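Lykkegaard Wood Oil, 780 ml can: my review after one summer

I am not a professional carpenter. I make boards, trays and simple shelves at home in the evenings, and sometimes I sell one to a friend of a friend. English is my third language, so please excuse me if I use a wrong word for some tool.

I bought the Lykkegaard oil in the spring. Before that I used Datine oil for several years and I was mostly satisfied with it, but my shop stopped keeping it and the delivery cost more than the can. The man in the shop told me that Lykkegaard is the same thing with another label. It is not the same thing, and I will explain why.

What you get

The can is metal, with a screw cap and a plastic ring under the cap. The ring is difficult to take off. I used a small screwdriver and I made a scratch on the cap, but it still closes well. Inside the can the oil is light yellow, quite thin, and it smells a little like nuts and a little like paint. My wife says only like paint. The smell is gone from the room on the next morning if the window is open.

The text on the label is very small and it is printed in six languages. The English part says to wait 30 minutes before you wipe. The German part says the same, I checked. I mention it because on the web page of the seller there is a different time, and at first I followed the web page. My first tray became sticky and it stayed sticky for a week. I had to clean it with a rag and sand it again, and I was quite angry. Follow the can.

How I tested it

I put the oil on four things: a large maple board, a small tray from beech, a pine shelf for the bathroom, and the handle of an old hammer. All of them I sanded first with 120 paper and then with 240. I used an old cotton shirt for putting the oil on and another one for wiping it off. Brush is also possible, but with a brush I always take too much, and this oil does not like too much.

The first coat goes into the wood very fast. On pine it disappeared almost while I was looking at it. On maple it takes more time and you must go back and check the ends, where the grain is open and drinks more. The second coat needs only half of the quantity. I did three coats on the things for the kitchen and two on the others. Between the coats I waited one full day.

Color

This was the most important point for me. I like pale wood and I want that it stays pale. With Datine the maple always became a little orange, not very much, but when you put it next to a raw piece you see it at once. With Lykkegaard it becomes a little deeper and warmer and there it stops. The pine shelf did turn more yellow over the summer, but pine does this also without oil if there is sun, so I do not want to blame the can.

The surface is matte. If you are looking for shine, you will be disappointed. There is a version called Lykkegaard Satin, which I did not try.

Water and stains

After the third coat I waited 7 days before I used anything in the kitchen, as the label says. Then I was not kind to it. I left a wet glass on the tray during the night, and in the morning there was a ring, light but visible. By the evening the ring was gone. Coffee left no mark when I wiped it in the first hour. Red beet did leave a mark, and it is still there, a pink shadow near one corner. I do not know any oil which can stop red beet.

The bathroom shelf is the weakest result. Under the soap the wood became gray, and I had to sand this place and put new oil. For a bathroom I would now take a varnish, or put a small plate under the soap and stop complaining.

Large flat pieces

I write about these separately because many people ask if an oil like this is good for a big surface. On a wide board the difficulty is to keep everything wet at the same time. When one side begins to dry before you finish the other, you get a line where the two parts meet. I work in two passes, first across and then along the grain, and I keep the can open near my left hand.

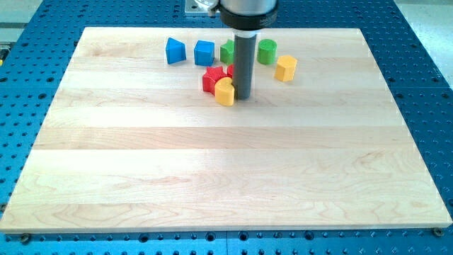

It is also good to do the back side on the same day. A wide board with oil on only one side can bend, and mine did this once, with the Datine, so much that it was rocking on the table. I turned it over and oiled the other side and after some days it was nearly flat again. Now I always put the piece on four screws with the points up, and I do both sides without waiting. The points leave very small marks, which you can rub away with a finger and a drop of oil.

The price

I paid 391 crowns for the can. It is more than I paid for Datine, but I also use less of it. After all the work I described, the can is still more than half full. The cheap one in our supermarket, Fakar, costs much less, and I tried it one time on a garden bench. It stayed soft for so long that leaves were sticking to it. For a fence maybe it is fine.

One warning about the rags, and it is also on the can: do not throw them in the bin in a ball. Put them in water or hang them flat outside until they are hard. This kind of oil can become hot by itself in a folded rag, and it can start a fire.

What I do not like

The cap ring, the very small text and the wrong time on the web page. Also, when the can is half empty a skin begins to grow on top of the oil. I now pour the rest into a smaller glass jar, filled to the top, and I keep it in the dark. I wrote to Skurkska, the company which imports it here, and asked if they will sell a smaller can. They answered politely that a smaller one is planned for September, but they did not say the price.

I give it four stars of five. I will buy it again for the kitchen things and for everything from maple. For the bathroom, no.

Added on 21st August: the pink shadow from the beet is now a little weaker, after washing with lemon and one more thin coat. The hammer handle I forgot to mention. It is very nice in the hand and has needed nothing.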